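June, ten past six

Last one out again, so the lounge fell to me. Kirsty Greenwood had the morning lot in from Whitlock and Darren Bellamy had his people in straight after lunch, and between them they got through 80 teas and left a good many of the wrappers behind.

Did the kitchen end first. Rinsed the mugs, ran the cloth along the worktop, put the milk back. Wrote on the list that we need bin bags, as there is one roll left and it is the thin sort. Shivam Singhal found them at 300 for the box, which should see us through to autumn.

Then the corner with the armchair. I like that chair and would sit in it more if it weren't next to the bin.
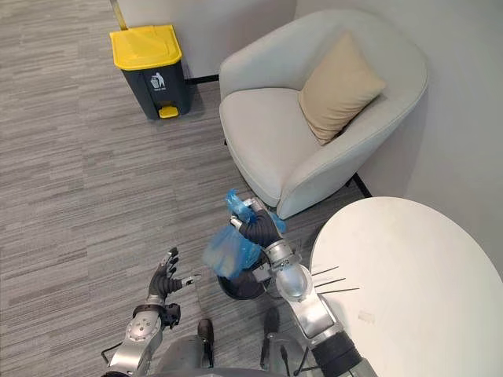
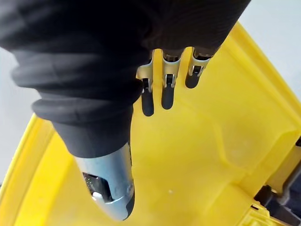
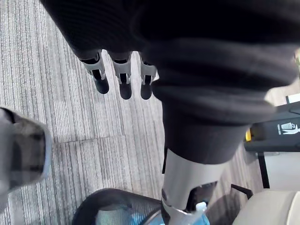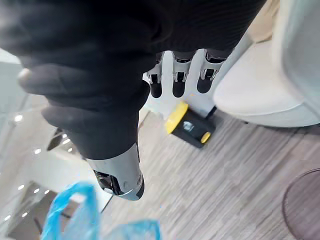
Bins, lounge corner. Blue bag and the little black bin in the first one.

The pedal on the big bin wants looking at – it is stiff and you have to stand on it properly. I told Veronika Szilágyi and she said to put it in the book, so I put it in the book. Also asked her if we could have a second small bin by the window. She will see.

Hoovered as far as the lead would go. Tibor Bíró rang in the middle of it about the Ollidico delivery, 230 folders, coming tomorrow before nine. They can go along the wall in the passage for now.

Home by seven. Soup, then the rest of the ironing. Must remember to take the spare key back in, it is still in my coat.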